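Parts for the Stevwood desktop are staged in the gray tray. Handle the processor by its edges only.

1. Set the tray flat on the slotted rails.
2. Place the processor in its holder, heat spreader up. 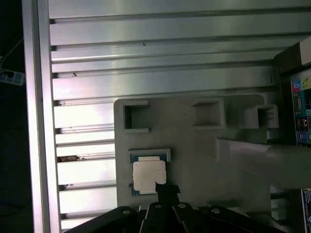 ## Chassis check

1. Inspect the stamped slots and brackets for bent metal.
2. Check that the square mounting hole is clear.

**Caution:** Sheet-metal edges can cut. Wear gloves.

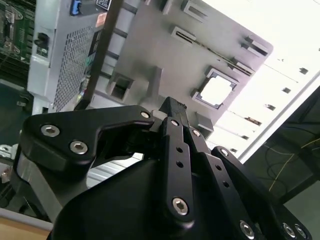
Can the panel be used if a bracket slot is bent?

Only if the slot can be straightened by hand. Otherwise order panel 700 from Gelico.

## Drive cage and cables

1. Tighten the cross-head screw on the vertical bracket.
2. Route the power cables under the cage.
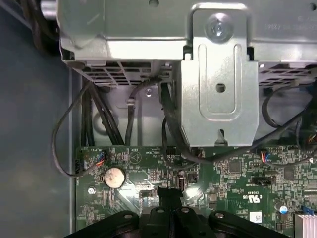
3. Keep all cables away from the ventilation slots.
4. Log the unit number on sheet 12.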